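Home | Courses | Projects | Archive

Sink Cell Setup, Vekdale Simulation Lab
Mar 17, 2025 - 2 min read

The Bodano guide says a simulated arm needs no upkeep. I doubt it. In January our cell drifted out of calibration after a model update, and the fix took 105 test runs. 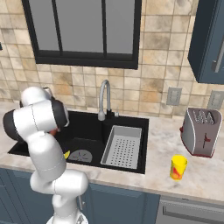 We reset the base position first, then the joint limits. Of 241 grasp attempts after that, 201 passed the checker. I don't trust the figure much - the checker only tests contact.

Next came the approach height over the basin, which we set by hand.
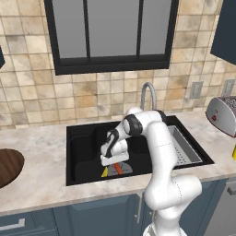 Figure 2. Gripper pointed down into the sink, above the small items.

The wrist view was harder. Its offset came from the Mousavi file, and I found no record of who measured it.
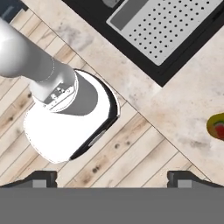 Figure 3. View between the open fingers, with plank floor and marble counter.

I would want 500 more runs before calling the cell repaired.

Related reports
Sorberg gripper wear log
Joint limits in the Bodano guide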